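4.3 Two-Arm Bundling Exercise

Student groups run this exercise after both arms pass the homing check in 4.2. Sticks, bubble wrap and clip are in the Plerkix kit box.

CAUTION: Keep hands outside the front rail while either arm is powered. Stop both arms before reaching in.

1. Lay the bubble wrap flat on the floor of the enclosure, between the arms.

2. Place the bundle of white sticks diagonally across the lower part of the sheet. The ends may overhang on the left.

3. Set the move time to 3000 ms for the first run. Do not go below 2000 ms without approval from Bonifacio Mateos.

4. Close the right gripper on the metal clip.

5. Bring the left gripper to a hover just above the sticks - do not touch down yet. Keep it slightly higher and further back than the right gripper.

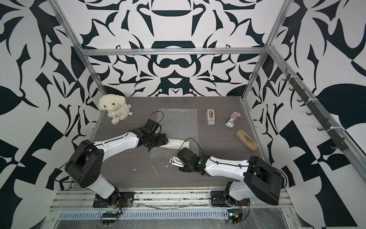 6. Check that the cable loops over both grippers are clear of each other, then lower the left gripper.

7. Save the run under your group name.

Note: If an arm stops with error 229, repeat the homing check and start again from step 4.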